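The Varix Folding Table

Home / Laundry Room / Tables and Work Surfaces

We have wanted a proper laundry table in the Herkix range for years, and now we have one, and we are very happy with it! The Varix is a plain, flat, white table made for folding clothes. No drawers, no built-in basket, no ironing pad that slides out and never quite slides back. Just a big smooth top at a height where you can stand up straight and get through a full load of washing.

The idea came out of our Kobori shelf units, which people kept buying and then folding on top of. We got so many letters about it (most of them asking if we could make the top shelf deeper) that it seemed silly to go on pretending it was a shelf. The Varix borrows the Kobori leg and not much else.

The top is wiped smooth on all sides, edges included, so there is nothing for a knit or a pair of tights to catch on. It cleans up with a damp cloth. If you get pen or dye on it, use a little dish soap and leave it a minute before wiping. Please don't use scouring powder, it dulls the finish and we can't polish it back for you.

Assembly is four legs and one crossbar. The hex key is in the box. Tighten everything loosely first, stand the table on its feet, then go around again. It's a one-person job, though flipping it over is easier with a second pair of hands - the top is heavier than it looks. The feet turn in and out to level it, handy if your laundry room floor slopes to a drain like ours does.

We did a lot of folding on white before we settled on the color. We tried gray and we tried a pale wood look, and white won by a mile for sorting darks. Navy, black and charcoal socks are miserable to pair up on a dark counter. On the Varix you can tell them apart even on a November afternoon with one bulb going.

Dark teal on a white top: 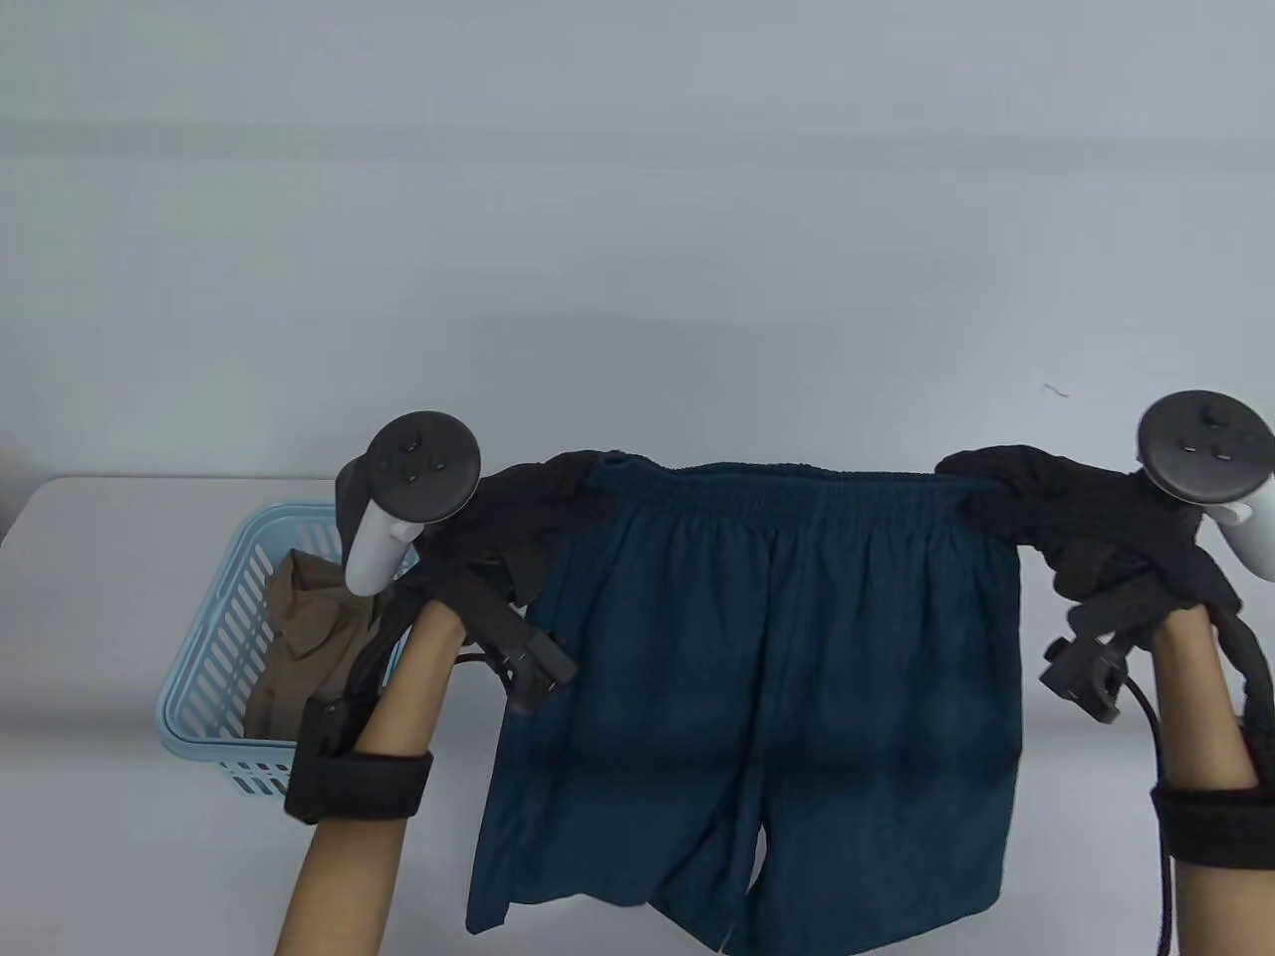
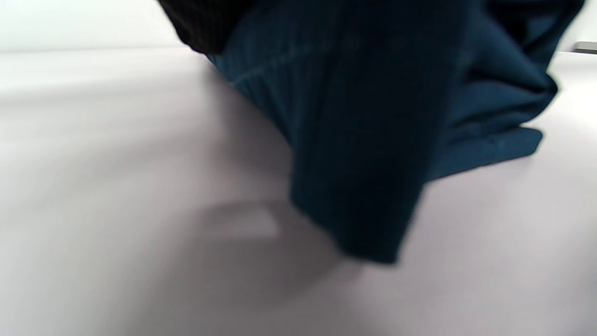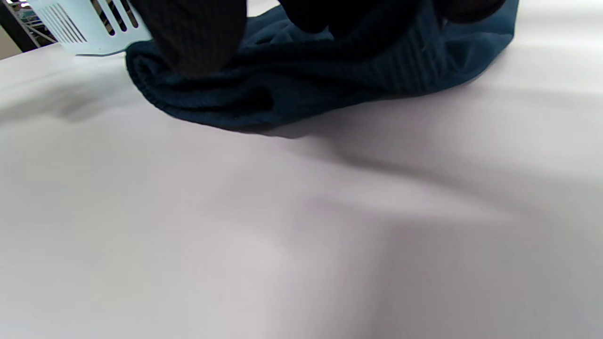 Shorts are a good test of any folding surface, and we've grown fond of them for that reason. Soft ones slide around, and the waist never wants to lie flat. An elastic waistband like the one on the teal pair, all gathered up into little puckers, needs a gentle pull sideways before you lay it down, and then you want room on both sides so you're not folding over a table edge. Lay them flat, bring one leg over the other, smooth toward the hem, then fold in half. Done, next pair!

Sizes and details

Height: 46 inches with the tall legs, which are sold separately. The standard legs come in the box and suit most people.
Finish: white only
Leg packs: 2 per set, left and right pairs marked inside the bracket
First run: 500 tables

Also in the range: the Votport wall rail, which mounts behind the table and takes ordinary hangers. We like the two together, shirts going straight up on the rail and everything else folded below it. The rail has its own fixings and does not attach to the table, so you can move one and leave the other where it is.

Spare feet and replacement hex keys are on the parts page.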